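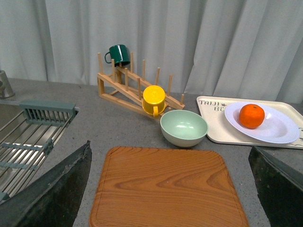 Board with perimeter groove on the gray counter.

Finishing Section, Esberg workshop
Notebook entry, Jun 24, 2025
Subject: Drying oils on food-contact wood, continued

Purpose of this entry is to record the state of the oil trial, the change of supplier, and the corrections to the earlier weighing sheets. It replaces the loose pages kept in the green folder, which may now be discarded.

Background. The section was asked to recommend one oil for wooden kitchen goods that leave the workshop after repair. Past practice has been to use whichever oil was open. The results have been uneven, and two returned items had a tacky surface in the groove, where oil had been allowed to stand. The trial compares the Porum linseed oil, the Văduva walnut oil and plain mineral oil, which does not cure and is included as a reference.

Sample blanks. All blanks were cut from the same beech plank and conditioned in the Gusum room before first weighing. Faces were sanded, wiped with a damp cloth to raise the grain, left to dry and sanded once more. End grain was not sealed. This was debated. Sealing would give cleaner numbers, but finished goods are not sealed at the ends, and the numbers are meant to tell us something about finished goods.

First coat. Oil was applied with a lint-free cloth, left for twenty minutes and wiped off. Blank L2 (Porum) weighed 700 g before application. The walnut set took up oil more slowly at the faces and faster at the ends. I have no explanation for this at present. The plank may have been less even than it looked when it was selected.

Rate of cure. The surface was judged by pressing a folded tissue under a small weight and looking for transfer. Linseed blanks reached a clean tissue at 138 hours. Walnut blanks took 172 hours. Mineral oil blanks continued to mark the tissue at every check, as expected, and were withdrawn from this part of the trial.

It should be noted that the room was not held steady. The dehumidifier in the Gusum room was found switched off on the second morning, with relative humidity at 67 percent. It was switched back on and a note taped over the switch. The cure times above therefore apply to a damp start and should not be quoted in any handout until the run has been repeated.

Correction. On the previous weighing sheet the columns for L3 and W3 were exchanged. The blanks themselves are marked correctly in pencil on the end grain. The sheet has been amended in red and initialed. Readings made before the balance was moved to the stone shelf are retained but are not to be used for averages, as the old bench moved when the extraction fan was running.
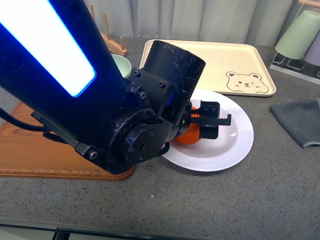
Gray speckled countertop.

Wash test. Each cured blank will be washed by hand in warm water with a small amount of dish soap, dried upright and left overnight before weighing. One cycle per working day. Color is to be compared against the untreated blank under the same lamp, with the window blind down. Please do not stand blanks on their oiled face, and please do not use the kitchen sponge, which has an abrasive side.

Grooves. A separate strip with a routed channel has been prepared for each oil. Wiping a channel properly takes longer than wiping a flat face, and the work instruction does not mention it. Proposed wording: "Wipe all grooves and handle recesses with a folded cloth immediately after the faces, and inspect again after one hour." The old instruction remains in force until this has been approved.

Rags. Used cloths are to be laid out flat outdoors on the wire rack, or placed in the lidded metal can under water. A bundled linseed rag was found in the ordinary waste bin at the end of the first session. It was cool when found. The bin has been moved away from the finishing bench.

Supply. Porum has changed its container from metal to plastic. Shelf life of an opened container should be checked again. Date every container on opening.

Outstanding:
Repeat cure run with the humidity log printed out and attached.
Order a second untreated blank from the same plank, if any of it is left.
Ask Văduva whether the walnut oil is heat treated, and how nut allergen labeling is handled.
Wash test to begin in July.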